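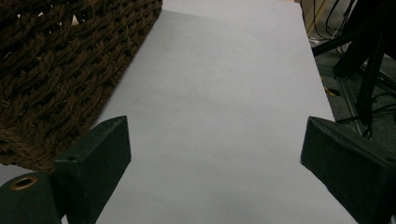 # Grotalness dialogue and quest text set

Search this site Search Go

## Contents

The set holds the player-facing text of Grotalness, a single-player role-playing game, exported from the release build. It has 3770 lines of spoken dialogue and 2598 lines of written text (journal entries, letters, item notes). Menu text and subtitles for the opening film are left out.

Files are UTF-8, tab-separated, one line of game text per row.

- dialogue.tsv: spoken lines
- written.tsv: journals, letters, notes
- quests.tsv: quest identifiers and titles

## Fields

line_id: unique across both text files. Does not change between releases.

region: Jilden, Kazmi or Clisville. Lines that can play in any region are marked "all".

speaker: internal name of the character. Blank in written.tsv.

quest_id: matches quests.tsv. Blank for idle chatter.

text: the line as shown to the player. Colour codes have been stripped; the placeholder {player} has been kept.

## Preparation

Exact duplicates within one region were merged and the lowest line_id kept. Duplicates across regions were left alone, as the Kazmi merchants share most of their greetings with those in Clisville and the overlap may be of use. Spelling was not corrected. "Gaurd captain" is in the game.

A sample of 100 rows was read against the running game in December. In 3 of them the region was wrong, all on the road between Jilden and Kazmi, where the trigger areas overlap. Those rows have been fixed, but others on the same road were not checked.

## Known problems

- Branch order is not recorded. Replies to a player choice appear as separate rows.
- Two quests in Clisville were cut before release. Their lines are still present and cannot be reached in play.
- Tabs inside letters were replaced with single spaces, so laid-out lists in item notes run together.

## Use

Suitable for search tools, wikis and work on quest structure. Voice files are not included. Report faults with the line_id and the region you were in when the line played.

3 comments Share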